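Okitz Steel Bottle, 382 uses later

I bought the Okitz in July because my sister Rania Mahasneh told me grown adults should own a real water bottle. It cost as much as a decent pair of shoes. The counter in its lid (yes, the lid counts) says I've opened it 382 times, so I feel qualified to have opinions.

It keeps water cold. I left it in the car through a whole shift and came back to ice, which was impressive and also hurt my teeth.

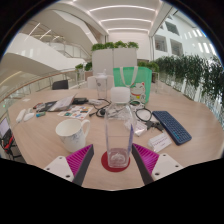
The competition: clear plastic, white cap, no app.

Now the lid. Three turns to open, plus a button, plus a small silicone plug that wants to live under my couch. Clerken sells a replacement plug and Jaber sells a cheaper one that leaks. I have owned both. The Okitz people answered my first email with a link to the page I'd written to them from.

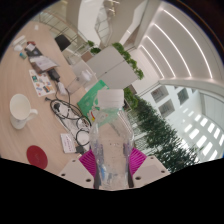 Then there's the weight. Full, it's a dumbbell with a logo. My old Taduton was ugly and dented, but I could carry it up a flight of stairs without switching hands.

Cleaning is worse. The neck is too narrow for a normal brush, so you buy their brush, and the brush sheds.
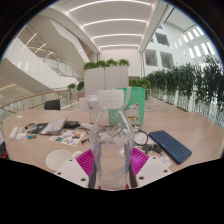
The finish has held up fine, I'll give them that. Mine is the gray one, and it's been dropped on concrete twice with one scuff to show for it. What I miss is seeing how much water I have left. Any clear bottle with a wide white cap manages that, and I've yet to lose a silicone plug from one.

Three stars. Rania wants it known that hers is perfect.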